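Planning a Winter Dance Day Camp for Beginners - Student Project Report
Maya Khalaf and Darius Zamfir, Recreation Leadership, supervised by Aurelia Ciobanu
Submitted 2023-01-29

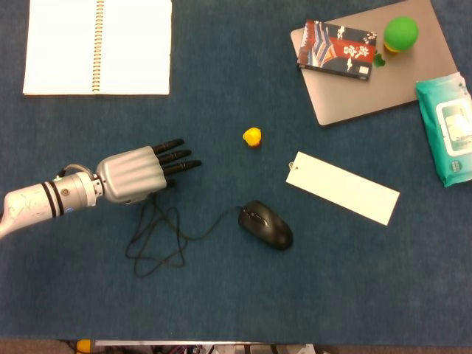
Fig. 1. Robotic hand, open, above a dark blue tabletop with everyday objects.

1. What we did

We planned and helped run a folk dance day camp for kids at the Prirkora community center over the winter break. Beginners only. Our part was the daily schedule, the parent letter, the grouping and the feedback at the end. Glória Quintela taught all the dancing. Neither of us can dance well enough to teach and we didn't try.

The question we were given: how do you fill a whole camp day for children who have never danced before, without them getting sore or bored or wanting to go home at lunch? Most of the plans we found were for kids who already take weekly classes. Those plans have far too much standing in lines for beginners.

2. Background

Prirkora has had dance afternoons for years but no full-day camp. The center used to send families to the Nistor studio across town, and Nistor stopped doing camps for young kids last year. Parents asked. Emanuel Mocanu at the center said yes on the condition that somebody else did the paperwork, so that became us.

We started in November. That was late. By the time the parent letter was approved, a lot of families already had plans for the break, and the first week of sign-ups was very quiet. More on this in section 7.

3. The plan on paper

Dance blocks are 60 minutes. Two in the morning, two in the afternoon. Between them snack, free play, lunch, craft. Last thing in the day is a short showing for whoever comes to pick up.

Morning blocks are for steps. Afternoon blocks are for circle dances and partner dances, things where you can get it wrong and still keep moving. Glória wanted it that way around and she was right, the kids were much foggier after lunch.

Craft was ribbons and paper crowns for the showing. Cheap, quick to clean up. We had planned a music corner too with drums and shakers but the center's drums were out on loan, so it turned into a rhythm game with clapping. Worked fine, kept it.

Half-day kids left after lunch. This caused more trouble than anything else in the plan. They missed the circle dances completely and then came back the next morning not knowing what the others were talking about. By the middle of the week Glória was doing a very short circle dance right before lunch just for them. It is in the revised schedule now.

4. Grouping

We had wanted to group by age. Glória grouped by height instead for the partner dances, and by nothing at all for the steps. Her reason was that a tall child and a short child can't do an arm turn together without somebody getting yanked. We put our age list away after the first morning.

Siblings - we asked on the form if parents wanted them together or apart. Should have asked the kids. One pair was put together because mom ticked the box and they fought through every snack. Moved them, no more fights.

Shy kids got the job of starting and stopping the music. It was meant to be just for the first day but they liked it so much that we made it a rota and then everybody wanted it.

5. Shoes, floor, clothes

The floor in the big room is sprung wood, good to dance on, slippery in socks. Our letter said "soft indoor shoes." Parents read that as slippers. So many slippers. Milletti, the dance shop near the center, lent us a box of used practice shoes for the week in return for a thank-you line in the program. Without that we would of had to cancel the jumping steps.

New wording for the letter: "Indoor shoes that stay on the foot when your child jumps. Gym shoes are fine. No slippers, no socks on their own." Aurelia suggested adding a drawing. We haven't done the drawing.

Clothes were no problem. Long skirts are a bit of a problem in circle dances, kids step on each other's hems. Water bottles need names on them. Really. Put that in bold in the letter.

6. Registration and money

Sign-up was by email or on paper at the front desk, with payment in advance. We then typed everything into Tomix, which is what the center uses for room bookings. It isn't made for camps. There's no field for allergies or for who is allowed to pick up the child, so we put both in the notes box, and the notes box doesn't print. Found that out on the first morning with a line of parents at the door. Darius wrote the pickup list by hand while Maya kept the line talking.

After that we kept a paper folder at the desk, a page per child. Boring, works. We recommend the folder even if Tomix gets fixed.

Money came out close to even. The room was free to us, Glória was paid by the center at her normal rate, and craft supplies were the main thing we bought ourselves. Snack went over budget. Kids who dance all day eat a lot more than kids who sit, and we planned snack off the list from the center's chess club.

Refunds: the letter didn't say anything about refunds. A family with a sick child asked on the second day and Emanuel had to decide on the spot. He gave it back in full. Next letter needs a rule, whatever it is, before anybody pays.

7. What went wrong

Started too late, see above. Everything with the letter took longer then we thought, mostly waiting for somebody to read it. If we did it again the letter would be finished before the fall term gets busy.

First morning had no welcome game. We went straight to the warm-up and half the room stood by the wall with their coats on. Glória stopped, sat everybody down and did names with a clap for each. From then on every day opened like that.

The showing was too long on the first day. Parents standing in coats by the door, kids overtired, one crying over a crown that got sat on. We cut it to a single dance and a bow. On the last day we let it run longer with chairs set out and that was the nicest part of the week, grandparents up on the floor and everything.

The speaker. Bring your own cable.

8. Feedback

Paper slip for parents, smiley faces for the kids. Kids mostly circled the big smile for everything including lunch, so we can't say much from that. What they told us while packing up was more use. They liked the partner dances, the clapping game and being in charge of the music. They did not like practicing the same step in a line, and several said the morning was "long."

Parents wanted to know the day's plan ahead of time and wanted earlier drop-off. Earlier drop-off depends on Emanuel and who has keys. The day plan is easy, tape it to the door.

Glória's notes to us: shorter talking, more water breaks, teach the bow on the first day. She also thinks the second afternoon block should be optional for the youngest, with quiet craft next door for anyone who's done. We agree but it needs another adult in the building.

9. Recommended changes

Letter out early, with the shoe wording and a refund rule.
Name game before any dancing.
Short circle dance before lunch so half-day kids get it too.
Group by height for partners.
Paper folder at the desk for pickup and allergies.
Second afternoon block optional for the youngest if staff allows.
More snack.

10. Who did what

Maya - parent letter, feedback slips, front desk, sections 1 to 5. Darius - schedule, craft, Tomix entry, shoe pickup and return, the rest of the report. Both of us were there every day. Glória read section 4 and fixed what we had wrong about the arm turns.

Thanks to Aurelia Ciobanu for reading drafts at short notice, to Emanuel Mocanu for the room, and to Milletti for the shoes. Blank copies of the letter and the pickup page are in the folder at the Prirkora front desk, ask for the green one.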